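Small Bags, Spring Table – Gallery

Every April we go through the children's backpacks that have come in over the winter and get them ready to hand out again. The work is simple and takes up most of an afternoon. Each bag is opened, emptied, wiped down and checked at the zipper and the straps, then packed with a few basics so that it can go straight out of the door with a child. This year's total was 314 bags, nearly all of them preschool size.

The gallery is short. We kept to one bag, a teal-green and orange one. Click through for the supply list and the drop-off times at the Braltano building.

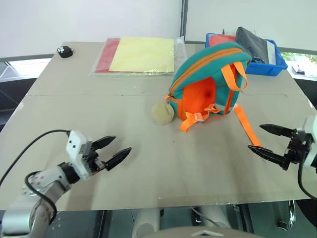

Eliseo Maldonado

Teal-green with orange trim, and an orange zipper that runs around the curved top. The round fuzzy pom-pom hangs from a short tab by the zipper pull. We leave keychains on if they are clean and firmly attached. A bag with something hanging from it tends to be picked first, and it is easier for a small child to find on a row of hooks.

Straps are checked before anything goes inside. We let them out to full length, look along the stitching on both edges, and open and close every buckle. A buckle that does not hold gets replaced from the spares drawer. If the webbing itself is frayed the bag goes to the repair pile, which Jahangir Kanagaratnam takes home and returns a couple of weeks later.

The loop at the top gets a separate check, because children carry these bags by the loop more than by the straps. Pull it hard, twice, with the bag full.

Packing goes in the same order for every bag. Flat items go against the back panel: a drawing pad and a folder for papers from school. Clothing comes next, rolled, usually socks and a spare T-shirt. Anything with a hard edge goes toward the front so that it does not press on the child's back. Bags this size will not take a full lunch box, and we stopped trying two seasons ago. A snack pouch fits, and so does a small water bottle if the bag has a side pocket.

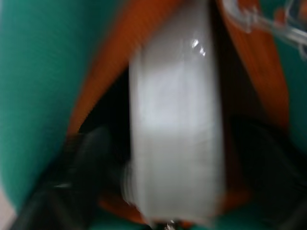

Wrapped goods are packed last and go in upright. A small backpack has a narrow opening compared with its depth, and a wide packet laid flat will catch on the zipper. Stand it on its short end and hold the fabric apart with the other hand. The white piece at the opening is upright, with the orange fabric on both sides of it and dark space to the left, and a gap like that is worth having. Leave a little room at the top as well. If the zipper has to be forced, take something out and put it in the next bag.

Finished bags are closed and tagged by size, then lined up for the van. The tags are plain card on string – green for ages 2 to 4, yellow for anything older. Please do not write names on them. The centers do that when the bags arrive.

We can still use drawing pads, socks in the smallest sizes and working zipper pulls in any color. Adult backpacks should go to the Kakari store, which has the shelf space for them. Drop-off is at the side entrance until 20 minutes before closing. Ring the bell and wait, as the sorting room is at the far end of the hall.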